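Is the Heker shell powder worth it, or just bin the shells?

Posted in: Compost, soil and feeding
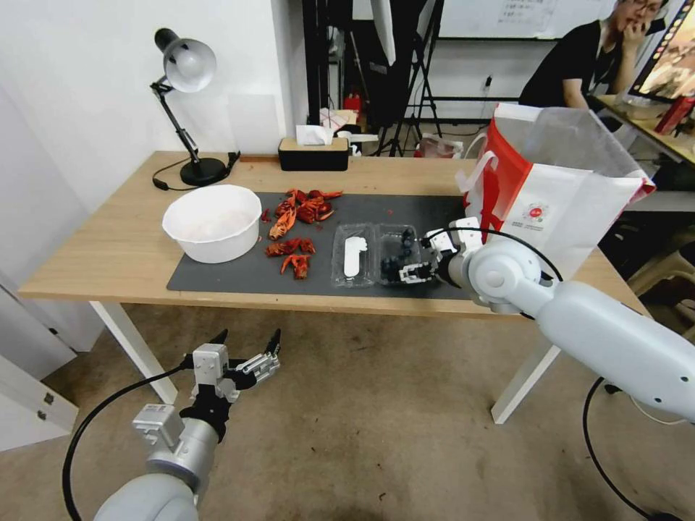

Crayfish shells on the mat, blueberries on the right

pondweed_pat wrote:

We get through a fair few crayfish in this house from May onwards and I hate throwing the shells out. My neighbour swears by a thing called Heker, a bagged powder made from crab and prawn shell that you fork in round acid lovers and roses. She paid 18 quid for a tub that would fit in a coat pocket. The label says it "wakes up the soil", keeps slugs off, feeds the plant and strengthens the cell walls. That is a lot of work for one powder.

So two questions. Does crushed shell do anything at all in a garden? And if it does, why would I pay for it when I have my own? I've got four blueberries in pots and a bed of tomatoes that get blossom end rot most years.

------

oldspade wrote:

Short version: shells are mostly calcium carbonate, chitin and a bit of protein. The calcium part is slow, the chitin part is slower, and the protein part is what brings the foxes. I'd bin the tub and compost your own.

Keep it off the blueberries whatever you do. They want acid soil and you'd be feeding them lime by another name.

------

marrowfat wrote:

Have to disagree with the "slow" bit. I've used Heker for three seasons and the difference in the roses is obvious. Black spot right down, leaves glossier, and I've hardly seen a slug. The chitin feeds the microbes that eat chitin, and those same microbes go after fungus and the pests in the soil. It's well known.

------

oldspade wrote:

Did you leave any roses without it?

------

marrowfat wrote:

No, why would I? They'd get black spot.

------

oldspade wrote:

Then you've got three seasons of weather and no idea what the powder did. The last couple of springs here were dry and my black spot was down too. I used nothing.

I'm not saying the microbe idea is rubbish. There's proper work on chitin and soil life. But the amounts people put on in trials tend to be a good deal more than a spoonful round each plant, and the results are all over the place.

------

tilly_in_the_clay wrote:

I tried the slug claim because I was fed up. Ring of crushed shell round the lettuces in one half of the bed, nothing round the other half. Went out with a torch at 10pm and the slugs were walking over it. Same as eggshell, same as grit. I don't know where the idea comes from that slugs mind sharp things.

The lettuces in both halves were eaten, in case anyone's wondering.

------

pondweed_pat wrote:

That's a pity, the slugs were half the reason I was interested. What about the tomatoes though? I've always read that end rot is lack of calcium and this is calcium.

------

oldspade wrote:

It's lack of calcium in the fruit. Most of the time there's plenty in the soil and the plant can't shift it because the watering is up and down. Are they in pots or the ground? And how often do you water?

------

pondweed_pat wrote:

Raised bed. When I remember.

------

oldspade wrote:

Well, then.

------

bindweed_betty wrote:

Bit harsh but he's right. I had it every year until I put a seep hose in on a timer. Cost less than two tubs of the powder.

On the blueberries, I'd be more relaxed than oldspade. A handful of shell in a whole compost heap isn't going to turn it to chalk. It's when people tip the stuff straight into the pot that they get yellow leaves. What water do you use? If it's hard tap water then that's doing more harm than any shell would. Get a butt.

------

oldspade wrote:

Agreed on the tap water. Still wouldn't use the heap on them. Ordinary garden compost is usually too near neutral for blueberries with or without shells in it. Ericaceous compost and rainwater, and a mulch of pine needles if you can get them.

------

gravelpath wrote:

Can I ask the obvious question, which is the salt? Most people boil crayfish in heavily salted water, often with a packet of spice as well. Are you all putting that on the garden?

------

pondweed_pat wrote:

Hadn't thought of that. Yes, salted, and dill, and sometimes a beer goes in.

------

gravelpath wrote:

Then soak them in a bucket of clean water overnight, tip that down the drain and rinse again. I wouldn't lose sleep over one batch in a big heap, but in pots salt builds up fast.

------

marrowfat wrote:

Which is exactly why you buy the powder. It's washed, it's dried and it doesn't stink. People on here are very keen to save 18 quid and then spend a weekend with a bucket of crayfish soup.

------

bindweed_betty wrote:

Does it say anywhere on the tub that it's been washed? I looked at Heker in the garden centre and couldn't find a salt figure, or any figure. There was a drawing of a crab and a lot of green writing. Grutis do a similar one with the nutrients printed on the back and it's cheaper by weight. I haven't bought either, mind.

------

marrowfat wrote:

I'll have a look when I'm next in the shed.

------

hutch_and_hen wrote:

Grutis is fine but it's dusty. Wear a mask. And if anyone in the house has a shellfish allergy, don't have any of these powders about the place – my sister-in-law came out in a rash just from helping me in the greenhouse, and I felt awful about it.

For home grinding, bake them first. I do mine at 140 until they snap, then it's into an old coffee grinder that never goes back in the kitchen. The smell is bad. Windows open.

------

tilly_in_the_clay wrote:

140 for how long? I tried it once and they went leathery.

------

hutch_and_hen wrote:

Until they snap! Mine take the best part of an hour but I spread them thin and pick the meat out first. If they're leathery they've still got water in them.

------

gravelpath wrote:

An hour of oven for a jam jar of lime substitute. A bag of garden lime costs next to nothing and you can look up how much to put on.

------

hutch_and_hen wrote:

I put them in when the oven's cooling down after a roast, so it isn't a full hour of electric. But fair enough, it's a hobby, I'm not claiming it's clever.

------

pondweed_pat wrote:

What about burying them whole? My gran used to put fish heads under the beans.

------

oldspade wrote:

You can. Go down a good spade and a half or something will dig it up the same night. I buried prawn shells at the old allotment and came back to a hole you could have sat in, with the leeks lying beside it.

In a hot heap they go off quicker than you'd think, at least the thin bits do. The claws hang about. I was still finding bits of claw two years on and they did no harm.

------

compostcorner_deals wrote:

Has anyone considered Purum? It is a liquid shell extract and much better absorbed than powders, I have had amazing results on all my plants and there is a 435 ml bottle on offer this month, message me for the code!

------

bindweed_betty wrote:

Reported. First post, amazing results on all plants.

------

gravelpath wrote:

To be fair to liquids in general, there are ones where the chitin has been treated so that it dissolves, and those have at least been looked at properly. I'd still want to see what's in the bottle. "Better absorbed" than what?

------

marrowfat wrote:

Been to the shed. The Heker tub has no salt figure and no nutrient figures either. It's 264 grams. It says "naturally rich in minerals". I'll admit I thought there was more on it than that.

Still think the roses look better.

------

oldspade wrote:

Leave two without it this year and tell us. Pick two in the middle of the row, so they aren't the ones that were going to be poorly anyway.

------

marrowfat wrote:

One. I'll leave one.

------

tilly_in_the_clay wrote:

Does anyone's council take shells in the food caddy, by the way? Ours does and I think that's where mine are going from now on. They get the smell and I can buy the compost back in spring.

------

hutch_and_hen wrote:

Ours takes them. No oyster or mussel shells though, too hard for the machinery or so the leaflet says. Crab and prawn are all right. Check yours because next door's council is different again.

------

pondweed_pat wrote:

Thanks all. I'll soak this lot, put it through the heap, keep the heap off the blueberries and sort out the watering on the tomatoes. Not buying the tub. My neighbour also has a granular thing by Gajdoš for her camellias which she says is made from wool, has anyone tried that one or should I start a new thread?

------

bindweed_betty wrote:

New thread, please. Oldspade has views on wool.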